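Nedstead Community Kitchen
Progress report to the Gresard Fund
18 Aug 2021

This report covers work on the kitchen and meals program since March, when the second payment was received.

Surfaces are on the agenda for the fall maintenance round, along with the back door and the hand sink. 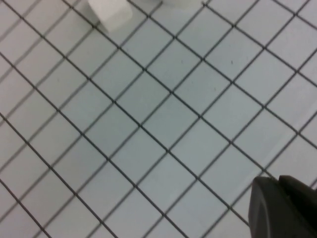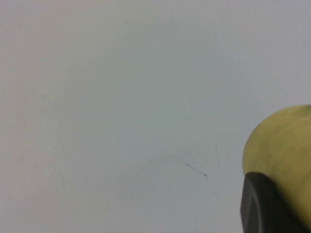 Surfaces: small square tile with dark grout (first); pale, smooth surface with a thin dark scratch (second).

Meals. We set a target of 200 meals a week by the end of summer. The current figure is 168. Most of the gap is on the east route, where the delivery van was off the road for part of July. It is running again and the route is back on its normal schedule.

Cooking classes. Two classes are now open, one for parents with young children and one for older adults living alone. Both are full. The evening class has a waiting list, and we would like to add a session if the Trument Street hall can give us the hours. We have asked and have not had an answer.

Staffing. The part-time cook position was filled in June. The driver position is still open. We have raised the hourly rate within the approved budget line and posted the job again.

Supplies. Bilgin Produce continues to deliver vegetables at the agreed price through the end of the year. Rice and cooking oil cost more than planned. We moved money from printing to cover this, and the total budget has not changed.

Equipment. The 2 chest freezers paid for by the grant are in use. The walk-in cooler needs a new door seal, which is on order.

Next period. We plan to fill the driver job, reach the weekly meal target, and send the fund a full spending statement with the next report.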